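The great cable sort-out, and what came out of the drawer

June 7, 2024

Welcome to the latest from our spare-room clear-out in Plercombe! Mwende Ogola and I promised ourselves we'd get to the cables before November and for once we're early. If you've ever kept a lead "just in case" then you'll know the sort of muddle I mean — ours goes back to 1988.

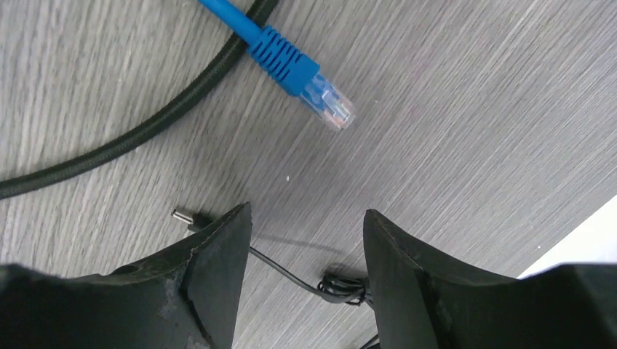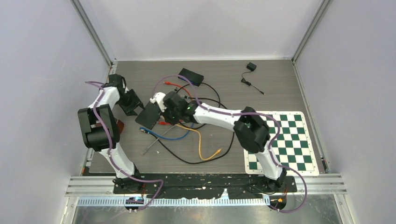 Cables on the grey wood-grain top: the blue Ethernet one close up in the first, and the whole tangle in the second, with the green-and-white chessboard over on the right.

I do like a blue network lead (so much easier to find than a black one!) and I've got a soft spot for those clear plugs too. My rule is to do the network leads first, then power, then all the odds and ends. Anything I can't name after five minutes goes in the box for Nassoro Mrema, who can name anything.

The chessboard has no pieces on it yet. They're in a biscuit tin somewhere, minus a bishop I think, and Mwende still says she'd have won our last game.

Next up are the paper files, all 50 of them. If anyone in Caltcombe wants spare cable ties, do shout — I've got a bag of 990 and I won't get through those.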